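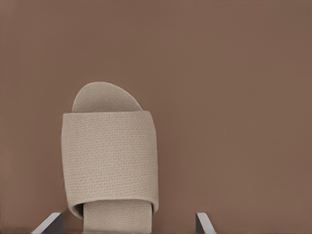

A slipper and an open gripper in the Dosimby simulator.

Print | E-mail

Home > Products > Dosimby > FAQ

Dosimby Slipper Pack: your questions

What do I get?
A simulated room, a beige woven slipper and a two-finger gripper, ready to load. There are 28 starting layouts, and you can save your own!

Why a slipper?
We love this one. It's soft-looking, open at one end and easy to grab badly. Themba Kruger wanted a mug, and lost.

Can I change the view?
Yes! Look almost straight on at the slipper, or tilt until the window and white walls come in. Both kinds of view are worth training on.
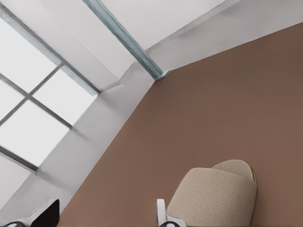
Do I need a real robot?
No, a decent laptop will do. Marlina Chong runs 10 practice grasps over coffee on hers (she says it's habit-forming).

Can I bring my own objects?
You can, up to 504 per project. Start small, though. Big scenes load slowly and we're still working on that.

Who do I ask for help?
Raelene Kingi reads the support mail.

Related items
Welovell Gripper Setup Notes
Dosimby Kitchen Pack FAQ
What's New in April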